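# Why Did the Robot Arm Stop?

A robot arm can stop for many reasons. Some stops are planned. Others are called faults. A fault is when a part of a machine does not do what it was designed to do.

In May, one of the two robot arms at the Kulville workshop had a fault. It stopped in the middle of a job and would not start again until a person reset it. The job was to pick up light things from a table, such as phone boxes and thin sheets, and put them down in a new spot. The arms were supposed to do the job 200 times. The right arm stopped on run 107.

## What the arm is made of

An arm like the ones at Kulville has a shoulder, a long link, a wrist and a gripper. Motors turn the joints. Each motor has a sensor inside it that measures how far the joint has turned. The sensor turns that measurement into a number and sends it along a cable to the computer.

The gripper is the robot's hand. It has two fingers and each finger has a pad. A smooth finger would let things slide, so the pads are bumpy.
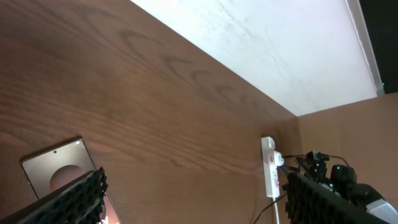
*The two fingers of a gripper, seen from the wrist. The rows of small bumps are the grip pads.*

The wrist also carries a small camera. It looks past the fingers at whatever the gripper is reaching for. The camera needs a cable of its own.

## What went wrong

The computer expects to hear from every motor many times each second. If a motor is silent for 200 milliseconds, the computer stops the arm. A millisecond is one thousandth of a second, so 200 of them is one fifth of a second.

On run 107, the wrist motor of the right arm went silent. The computer no longer knew where the wrist was. It stopped every joint in that arm and wrote a line in its log, a file where a computer writes down what happened and when. The log said:

`wrist: no reply`

The arm was holding an empty box at the time. The gripper stayed closed and the box did not fall. That part worked as designed. If the gripper opened at every fault, things would drop.

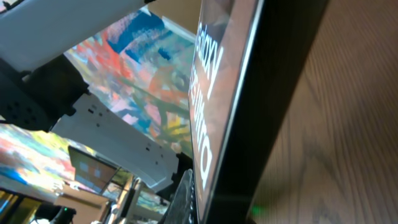
*A gripper working close to a tall phone box. Part of the name is printed down the side.*

## Finding the cause

Malou Ladefoged and Esben Ketilsson look after the arms. They began with the log. "No reply" can mean 3 things:

- The motor has no power.
- The motor is broken.
- The message is not getting through the cable.

Malou measured the power at the wrist with a meter. It was normal. Esben then swapped the wrist motor for a spare made by the same company, Brosteo. He ran the job again and the new motor went silent too. Two motors are not likely to break in the same way on the same day, so the motor was probably fine.

That left the cable. With the power off, Malou bent the wrist slowly as far as it would go. At the end of the bend the cable pulled tight and tugged on its plug. When she tested the cable in that position, the signal cut out. When she let it go slack, the signal came back.

This kind of fault is called *intermittent*. It comes and goes. Intermittent faults are hard to find, since the machine often works perfectly while you are looking at it.

## Why the cable was too tight

A cable on a moving arm has to be long enough for the arm's longest reach. The extra length is called slack. With too little slack, the plug gets pulled. With too much, a loop can catch on a link, on the other arm or on something lying on the table.

A clip near the shoulder had slipped. Each run pulled a little more cable back through it. By run 107, there was almost no slack left at the wrist.

## The fix

Snædís Hjaltadóttir from Illton, the company that built the work table, sent a different clip with a screw in it. Esben fitted it on Friday. He also replaced the damaged plug. The arms then did the job from run 1 to run 200 without a stop.

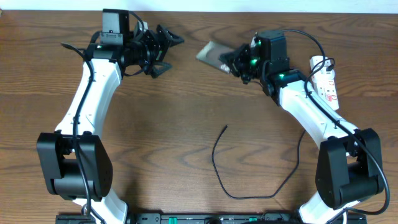
*Both arms over the table. The right gripper is holding a thin gray sheet. Look for the cable that runs from the camera back along the white link.*

Cables are now part of the morning check. The arm is moved slowly to the far end of each joint while a person watches the plugs - with hands kept off the table. Before anyone touches a cable, the power goes off first. An arm that has stopped by itself may still have power in its motors, and it can move again when it is reset.

## Words to know

**Fault:** when a part does not do what it was designed to do.

**Gripper:** the part of a robot that holds things.

**Intermittent:** happening some of the time.

**Log:** a record that a computer keeps of what happened.

**Slack:** spare length in a cable or rope.

*Text: Jytte Kjærgaard*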